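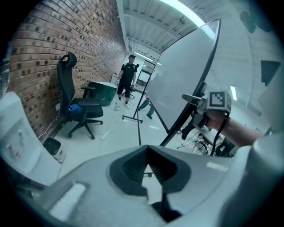

Whiteboards should stand on the floor and move. I have held this opinion through two offices and one long argument with Marius Vlad, who likes them screwed to the wall, and I would like to put the case down properly.

A board on the wall belongs to whoever sits under it. At our old place on the second floor that was the accounts desk, so anyone who wanted to draw something had to lean over Marisa Sartori and her lunch. Most of us gave up. The board carried the same delivery schedule from March until we moved out, and it had stained so badly by then that we left it behind.

A board on a stand goes to the people who are talking. You pull it across, write on it, and push it out of the way when you are done. If the afternoon light hits it, you tilt it. If two groups need to be apart, you put it between them and you have half a wall for the price of a pen tray. Ours cost $514, stand included, and the quote for mounting one into brick was $658 before anyone had talked about the dust.

I will say something for the bricks too. People with a brick wall always want to hang things on it, and the holes stay after the things are gone. Leave it bare. Put a chair against it and it is doing enough.

Marius has two fair points. The feet of a stand stick out, and in a long narrow room they are right where you walk. He has tripped twice. His other complaint is that a board that moves also wobbles when you press hard - true, and the answer is to press less hard or buy a heavier stand.

He also says a movable board is never where you left it. I count that in its favor. It means someone else wanted it. Traian Grecu had ours for most of last week, and I had to walk down the hall and ask for it back, which took five minutes and got me a look at what he was working on.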